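Choosing Printed Merchandise for a Small Organisation: Notes from Our Last Order

Readers of this blog have written to me several times about the purchase of promotional goods, and in particular about the steps between first enquiry and delivery. I have been responsible for this work at Handudberg for long enough to have made most of the usual errors, and I set down my present practice in the hope that it may be of use to colleagues in similar posts.

The order in question was for canvas shopping bags and pens, to be given to members and visitors over the summer. We required 1000 bags. The supplier, Skivine, quoted for that quantity and delivered 1050, which their terms permit. Many printers reserve the right to deliver slightly over or under the number ordered and to invoice accordingly. The clause is generally found near the end of the conditions of sale, and I would advise any buyer to read it before agreeing a budget. In our case the additional fifty bags were charged at the unit price. My colleague Vasanthi Kamath, who keeps our accounts, had allowed for this. I had not.

The second matter is artwork. Suppliers will normally ask for a logo in vector format, and a picture copied from a website will not serve. Our own logo existed in three versions, of which one carried a telephone number we no longer use. Lionel Hamel very kindly redrew it in a single colour, and we now keep one approved file in a folder to which only two members of staff may add. Single-colour printing costs less on cloth and, in my opinion, looks better after washing. Fine lines and small lettering should be removed at this stage. Our strapline, at the size first proposed, could not be read at arm's length, and it was accordingly left off the bags altogether.

It is usual to be offered a proof on screen at no charge. I recommend paying for a physical sample as well. The green we had chosen appeared considerably darker on natural canvas than it had on the screen, and a lighter shade was substituted before the main run. The sample added 11 working days to the timetable. Any organisation with a fixed event in view should count backwards from that date and place its enquiry earlier than seems necessary.

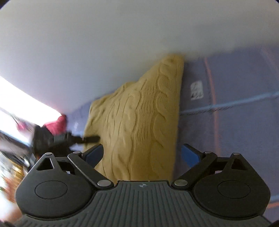
Pens require separate consideration. They are inexpensive individually, and for that reason they are often ordered without much thought. We asked three firms for samples and left them at the reception desk for a month, with a request that staff use them in the ordinary way. Two of the models were returned to the pot and ignored. The third, from Kennedy, had to be replaced twice after visitors walked off with it, and we took this as a sufficient recommendation. The barrel is plain white and the print runs along one side only.

I should say a word on quantity. The unit price falls as the order grows, and a salesman will point this out. The saving is of value only if the goods are given away while the details printed on them remain correct. At our last stock check, 844 key rings from an earlier campaign were still in the store, bearing the address we left when we moved to Clurnance Road. They had been a bargain at the time of purchase. Our rule now is to order for one year and to print nothing that is likely to change, such as a date, a direct telephone number or the name of a post-holder.

Distribution also merits some planning. In previous years a box was placed by the door and was empty by lunchtime. This year the bags were handed out in person by Boonsong Kaewmanee and her team, together with the members' handbook, and the stock lasted until the end of the season. Several members have since asked whether they may buy further bags as presents. We have no facility for sales at present, although the question has been passed to the office.

The invoice from Skivine was correct in all respects except the delivery charge, which had been entered twice. It was amended on request. I shall report on the order for next year's notebooks once the quotations have been received, the closing date for these being the end of June.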